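Driltoncombe bench mat, large, brown

Home > Benches and surfaces > Mats > Bench mat, large

Item 2136
In stock at Darnilbridge
Page last updated 2022-06-28

Big plain mat for a table or bench. Matt finish, dark brown, no pattern, no printed grid, no logo in the corner. Lies flat, stays put, wipes down. We sell it on its own or with the small parts tray, see further down.

People ask us for a grid version every few weeks. We don't do one. If you need to measure, put a steel rule on it.

What it's for

Sorting, gluing, binding, stringing, light assembly, laying out parts before you pack them. Anything where you want small pale bits to show up and not skate off across a hard table. Wood shows up well on it. So does white elastic, white thread, string, cotton tape. Black screws less so – get the tray for those, they vanish on the brown.

Not for cutting. Please read that again as it's the main reason we get these sent back. A craft knife will mark it and the mark stays. If you cut, use a cutting mat on top, it won't slip.

Not for hot things either. No soldering irons put down on it, no glue gun left nose down. A mug of tea is fine.

Size and fitting

Made to cover most of a normal work table and leave a strip clear down the side. That strip is handy, keep your boxes and power supplies and whatever else on it and the mat stays free for the job. Measure your table before ordering. We can't trim to size at the counter any more (the old guillotine went to Bultell and isn't comming back) but you can trim it yourself, straight edge and a sharp blade, several light passes, don't try to go through in one.

Rolled for delivery. Comes out of the tube with a curl. Roll it backwards, leave it ten minutes, then flat overnight with books on the corners. Don't iron it. Somebody did.

Colour

Brown only. There was a green until last October, all gone, and the Tsolakis warehouse has none either so no need to ring them. Brown hides glue drips and tea better in any case and it's easier on the eyes under a strong lamp, as the matt surface doesn't throw much back at you.

Slight difference in shade between batches. If you're putting two side by side order them together and say so in the notes box, we'll pull them from the same roll.

The tray

White, rectangular, rounded corners, slightly raised rim. Low enough to pick things out of without fishing, just high enough that a bead or a washer stops at the edge. Taller than wide or wider than tall, depends which way you turn it, it works either way round. No compartments. No lid. Stack them if you buy a few.

Good for holding the bit you're working on as well as for loose parts. Pale things do get lost against the white, dark things get lost against the mat, so between the two you're covered.

Order code for mat plus tray is the same number with a T on the end, 2136T. Cheaper than buying them apart.

Doweling and bands

We also stock light wooden dowels, cut short, and thin white elastic by the reel. A lot of schools and clubs buy these with the mat for joining practice – two dowels, one loop of elastic round both, see how far apart you can hold them before it slips. Works best with the band near the middle of the rods. Nearer the ends and it rolls off.

Dowels are sold plain, not sanded at the ends. Quick rub with fine paper before you hand them to small children. Elastic is on the reel or in cut lengths, ask for cut lengths in the notes box or you'll get the reel.
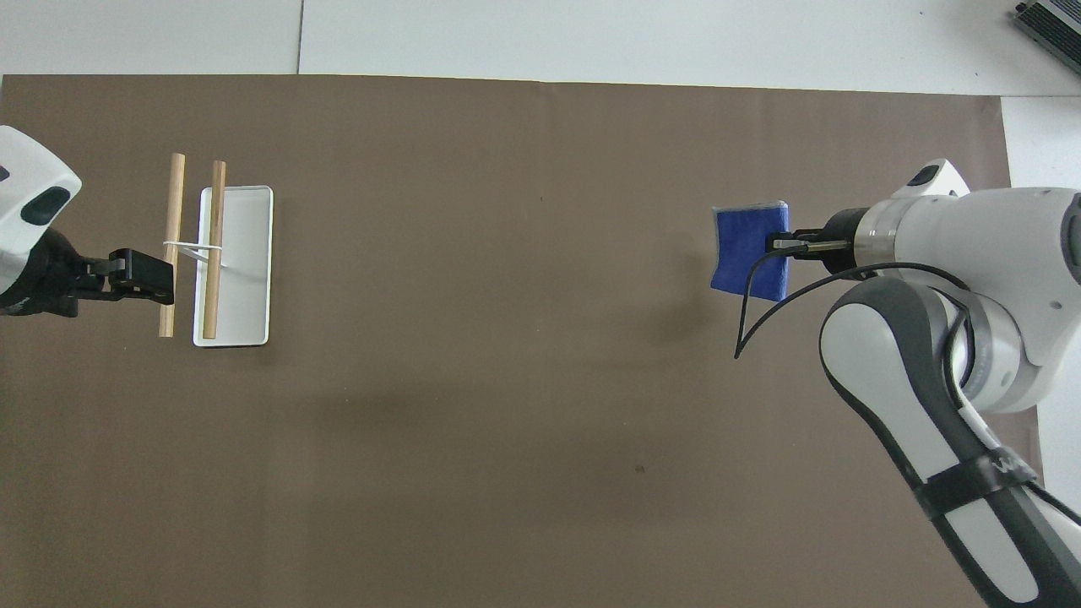 Driltoncombe product desk
Stock and listings, Darnilbridge counter

Dark brown mat, tray turned the tall way, one dowel lying on the tray and the other on the mat with a thin white loop round the pair. You can judge the colour from it fairly well, though screens vary, so if the exact brown matters send for a swatch. Swatches are free, one per address.

Cleaning

Damp cloth, drop of washing up liquid, dry it off. Wood glue: let it go hard and peel it. Superglue: you're stuck with it, sorry. Marker pen will mostly come off if you catch it the same day. Don't put it in a washing machine, don't leave it rolled up damp.

Tray is the same, cloth and warm water. Not the dishwasher, it warps.

Delivery and collection

Mats go out in a tube, trays in a flat box, so a set may turn up as 2 parcels on different days. Give it a day before you ring. Collection from Darnilbridge is free, bring the order number. We've 346 mats on the shelf at the time of updating the page so no wait at the moment. Bultell has the tray but not the mat. Tsolakis is warehouse only, no collection, the door is not staffed.

Large orders – anything for a whole classroom or workshop – use the trade form, don't put them through the basket. The basket adds tube postage for each one and you'll pay far too much.

Returns

Unused and still rolled, fine, send it back. Opened and flat, also fine if it's clean, but you'll need to roll it yourself, pattern side doesn't matter as there isn't one. Cut, burnt or glued, no. Trimmed to fit, no. Trays can come back any time if they havent been used.

Quick answers

Is it the same both sides? No. Top is matt, underneath is grippier. Grippy side down.

Does it smell? A bit, first couple of days. Air it.

Can I join two? Butt them up and tape underneath. Don't tape on top, it lifts and then it catches your sleeve.

Will it mark a painted table? Not that we've heard. On fresh paint leave it off until the paint is properly hard.

Does the set include dowels or elastic? No, mat and tray only. Both are on the Joining and binding page.

Can I have the tray in another colour? White only for now.

Goes with

Small parts tray, white
Dowels, short, plain
Elastic, thin, white, reel or cut lengths
Steel rule
Cutting mat (for on top)

Add to basket
Ask for a swatch
Trade form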